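An Open Day at the Grurkatdale Stationery Works

There are people who visit Grurkatdale for the hiking. I went for the envelopes.

Fandside Paper opens its doors to the public once a year, always in January, always when the parking lot has iced over. I assume this is to keep out anyone with a passing interest. The gate opened at 9, and by then there was already a line, most of it better dressed for the weather than I was and much better informed about gum.

Gum, it should be said, was the theme of the morning. Our guide was Leanne Heywood, who runs the folding floor and has the voice of somebody used to talking over machinery. She gave us foam earplugs, told us to put them in, and then delivered the safety briefing. I believe it was thorough.

The folding floor is the best part and they wisely put it first. Flat paper goes in one end, and envelopes come out the other so fast they look like a solid white ribbon. Somewhere in the middle a wheel lays down a stripe of adhesive, the same stripe you will lick in March while paying your taxes. A man in a very good parka asked if it was true they used to flavor it. Leanne said they tried peppermint for one season and the office managers complained that people were mailing too much. I still don't know if she was kidding.

From there we crossed the yard to the old warehouse, which smells of cardboard and cold. Fandside shares its site with a few smaller tenants these days, and the open day ticket covers all of them, so you wander from door to door as if trick-or-treating. Huanca makes notebooks, sewn by hand, with prices that made me put one back very gently. Zirken does presentation boxes, the kind you keep for years because it would be a crime to throw them out and then never find anything that fits inside. I own several already. I bought another.

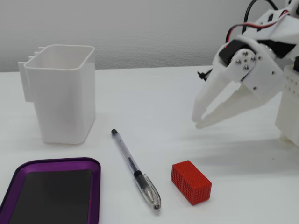
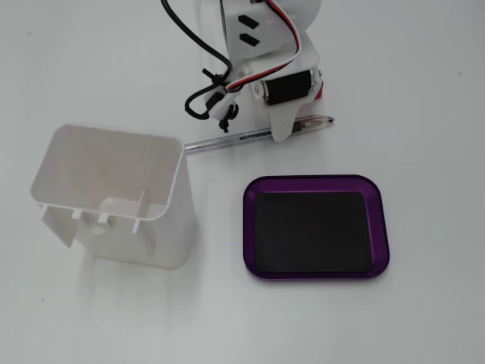
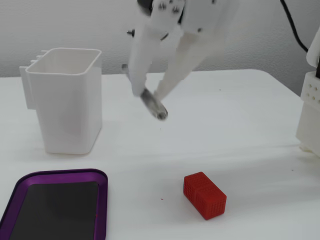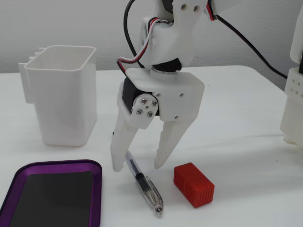 Lunch was in the staff canteen and consisted of soup. There were 2 kinds listed on the board, but the lady with the ladle had clearly made her choice and was making ours too. I sat with a retired couple from down the valley who have been coming since the open day began. They collect window envelopes. I asked what one looks for in a window envelope, and forty minutes later I could have testified as an expert witness. Early windows were glassine – brittle, a little yellow, prone to cracking – and the good ones still have the printer's mark under the flap. They had brought an album. Of course they had brought an album.

The afternoon belonged to the talk, held upstairs in the old sample room under a ceiling that drips on the back row. The subject was the history of paper sizes, and the speaker had slides. I expected to nap. Instead I watched a room full of adults get properly angry about the legal pad. One side felt the extra length was a noble tradition, the other that it had ruined every filing cabinet in the country. The speaker let it run, then changed the slide to a picture of a filing cabinet, which did not help.

The shop is at the exit, where you can't avoid it. Seconds are sold by weight out of a bin, and the weighing is done on a scale that looks older than the building. I came away with enough slightly crooked envelopes to answer every letter I've ever ignored. The proper stock is wrapped in brown paper and costs more, though it does have the advantage of closing.

A few practical notes, if you are tempted. The bus from town drops you at the bottom of the hill, and the hill is not mentioned on the website. Wear real shoes. Bring cash for the shop, and keep your earplugs, as you'll want them again for the talk. Tickets for next year are already available, by mail only, and they do ask that you enclose a stamped envelope.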